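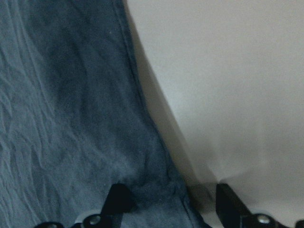 Chapter 9
Learning to Handle Cloth from Demonstration

9.1 Why cloth is hard
9.2 Collecting demonstrations by teleoperation
9.3 What the wrist camera sees
9.4 Training a policy from 68 demonstrations, and from 300
9.5 Measuring success
9.6 Exercises

Before you start: you should be comfortable with the material on joint and gripper control in Chapter 4 and with image encoders in Chapter 7. The section on contact forces in Chapter 6 is useful but can be skipped on a first reading.

In the last chapter the objects kept their shape. A mug turned on its side is still the same mug, and six numbers are enough to say where it is and which way it points. Most of the planning methods in Chapter 8 depend on this. Once the six numbers are known, a grasp can be looked up or computed, and the arm can be sent there.

Cloth has no such short description. A shirt dropped on a table can land in more ways than we could list, and each one hides a different part of the shirt from view. When a gripper pulls on one corner, the rest of the fabric follows late, slides, or folds under itself. Simulators can reproduce some of this, but small errors in stiffness or friction add up quickly, and a plan that works on the screen often fails on the table.

This chapter takes another route. A person operates the robot by hand through the whole task, many times over, while the cameras and the joint sensors are recorded. A network is then trained to predict the next short stretch of motion from the current camera views. The method is called imitation learning, or behavior cloning in its simplest form. It needs no model of the fabric. It does need good demonstrations, and a large part of the chapter is about how to get them.

9.1 Why cloth is hard

We will follow one study through the chapter. It was carried out by Arlo Mbeki and his group at the Lozano laboratory, and it used two arms to flatten and fold single pieces of fabric. The software that recorded the demonstrations is called Cultitz, and the trained policy is called Wondel. We use these names from here on.

The group began with one arm and gave it up within a month. With one gripper, a piece of cloth can be dragged or dropped, but it is difficult to open it out. With two, the cloth can be held at two points at once, and the part between them can be stretched, lowered or turned.

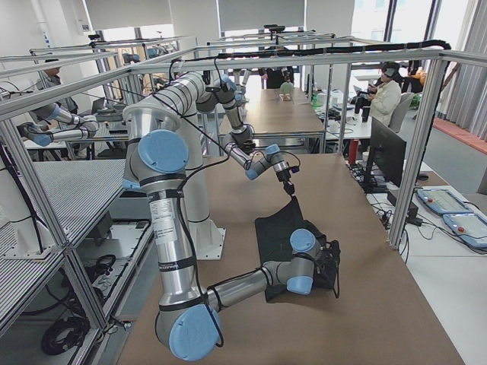

Two arms bring a problem of their own. If the grippers move apart too far, the cloth is pulled tight and slips out of one of them, or the arms strain against each other through the fabric. If they come too close, the middle sags and wrinkles form. A human operator corrects for this by eye without thinking much about it. The policy has to pick up the same habit from the recordings, and it can only do so if the recordings contain enough of those small corrections.

For this reason Mbeki's group did not throw out demonstrations with a missed grasp, as long as the operator recovered and finished the task. In an early version they kept only the clean runs, 68 in all. The policy trained on those runs did well until its first mistake and then had no idea what to do. It had never seen a slipped corner. With 300 demonstrations, recoveries included, it would go back and try the corner again. We look at the two training sets side by side in Section 9.4.

Color and thickness also matter. Dark fabric shows few of its own folds to an overhead camera, and a thin hem can be lost against the table. A camera on the wrist helps, as it comes close enough to pick out a seam or a fold line, but it sees only a small patch and the fingers take up part of the view. Neither view is enough alone. Section 9.3 explains how the two are combined and what happens when one of them is removed.

Terms used in this chapter

Demonstration: one complete recording of the task, from the starting state to the operator's stop signal.

Action chunk: the short sequence of future motions that the policy predicts in one step. Wondel predicts 100 control steps at a time.

Recovery: any part of a demonstration in which the operator undoes or repeats an earlier motion.

Coverage: the area of the table hidden by the cloth, divided by the area of the same cloth laid flat. A fully flattened cloth has a coverage of 1.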